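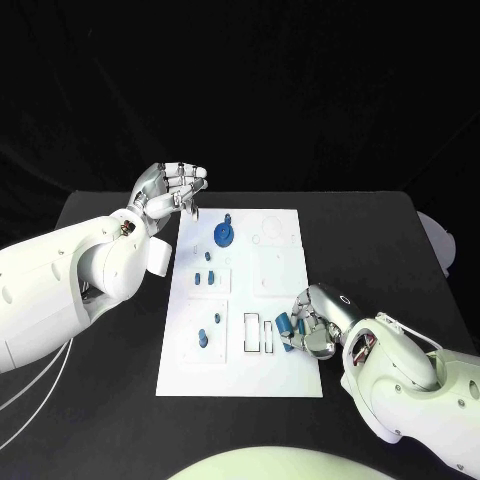 Papers > Hands-on Tasks > Lonari Board > Section 3

3. The board and its parts

3.1 Why one panel

We wanted a set of small assembly jobs that could sit side by side on a single table and still feel different from one another in the fingers. Earlier sets from the Sostby workshop put each job on its own block. That made them easy to store, but every change of job meant clearing the table and lining things up again, and small shifts in placement crept into the results. The Lonari board puts the jobs on one white panel that lies flat. Raised plates, holes and slots share the same surface, and a trial can go from one to the next with no reset in between.

We are very fond of this layout! It has a nice side effect we did not plan for: the neighbors of a part become part of the problem. A slot that is easy to reach on a bare block is a good deal harder with a raised plate beside it, much as a screw in a real appliance is harder to reach than a screw in a test jig.

3.2 Color and shape

The loose parts and several of the fixed ones are blue, so they stand out against the white panel (Figure 2). Shape is left to do the rest of the work. The round, gear-like wheel near the top center of the board is a flat disc with a raised hub, and the small knob behind it sits on a short post. The two call for quite different grips. A disc invites a wide grip on its rim, while a small knob on a post leaves room for fingertips and little else.

Figure 2. The Lonari board on a dark gray tabletop, with a blue cylinder held nearly upright just to the right of two rectangular slots.

3.3 The cylinder

The cylinder turned out to be the most interesting piece in the set. It looks like the simplest. It has no front or back, and it can be picked up from any side, but the tilt at the moment of placing matters a great deal. We logged 1,085 trials across all jobs, and 587 of them used the cylinder. In 254 of those the first attempt at placing was given up and started again, nearly always with the lower rim touching the panel early on one side.

We had expected grip strength to be the main trouble. Tilt mattered far more, and it was a pleasure to see such a plain object give such rich data. Pieces made for us at Bloxham in May have a slightly softened lower edge, and we will report on those separately, as the change is small and we do not want to mix the two batches.

3.4 Order of jobs

Jobs were drawn in random order within a session. The wheel and the knob were never drawn back to back, as they are close together and a hand already in that corner has a head start. All other pairs were allowed. Readers who build their own copy should keep this rule, or move the knob and note the new position in their report.

Contact: Brornen Assembly Study | © Brornen | Back to top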